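Avano demonstration sessions: common questions
Last updated March 17, 2026

What does a session involve?
You sit at the table with a hand-held gripper in each hand and do a small sorting task with the compartment organizer. A session has 16 demonstrations and runs for 90 minutes, breaks included.
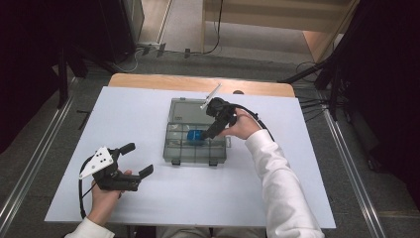 Two-handed work at the organizer.

Do I need experience?
No. Kenza Saber gives a short run-through first, and your first six tries don't go into the training set.

How fast should I go?
At your normal pace. The system learns from the whole movement, so a rushed grab is as much a part of the example as a tidy one.

Where should the organizer sit?
Anywhere both hands can reach. Change the angle between demonstrations — we want variety. Keep the lid open. 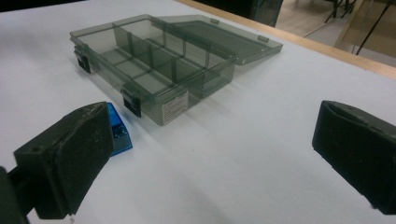

What if I drop something?
Pick it up with the gripper and carry on. Recoveries are useful and we label them separately. If you have to use your fingers, tell the operator and we'll discard that one.

Does it matter which compartment I use?
Only if your task card names one. Otherwise, mix it up.
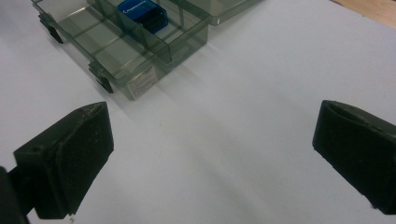

Rachid Kettani: I kept favouring the same corner until I started picking the compartment before each go. Might be worth adding to the card.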